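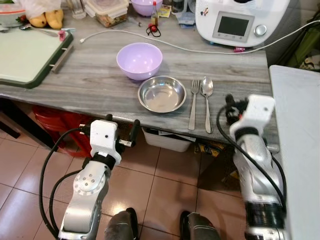 A lavender bowl, steel plate, fork and spoon on a gray kitchen countertop.

Home | Products | Newsroom | Careers | Contact

Kinuser to Buy Back Used Tableware Under New Hitau Program

June 5, 2020 – Kinuser, a supplier of everyday tableware to small apartments and student housing, today announced Hitau, a program that lets customers return bowls, plates and flatware they no longer need in exchange for store credit. Hitau opens to customers in July.

Under the program, customers pack their items in a prepaid box and drop it off at any of 12 Kinuser stores. Items in good condition are washed, inspected and sold again at a lower price. Plastic and steel that cannot be resold goes to Kobori, a recycling company that already handles scrap from the Kinuser warehouse.

Kinuser tested the service over the winter with 702 households. Customers in the test received their credit within 3 business days of drop-off, and 80 percent of the returned pieces were fit for resale.

"People move, they get married, they take over a parent's kitchen, and they end up with two of everything," said Meenakshi Joshi, director of customer programs at Kinuser. "Most of it has years of use left. We would like it to go to someone who is setting up a first kitchen."

Credit is based on the type of item and its condition. A full price list will be posted before the program opens. Items from other makers are accepted. Glassware, knives and nonstick pans are not accepted at this time.

Returns will be tracked with software from Pimix, which sends customers a message when a box is received and again when the credit is issued.

"Stores asked for something simple at the counter," said Shigeru Kikuchi, head of store operations. "Staff scan the box and hand over a receipt. The sorting is done at the warehouse."

Resold items will be kept on a separate shelf in each store and marked with a Hitau label. They may be returned under the same terms as new items.

Customers can request a box at any Kinuser store. Press inquiries should be sent to the Kinuser communications office.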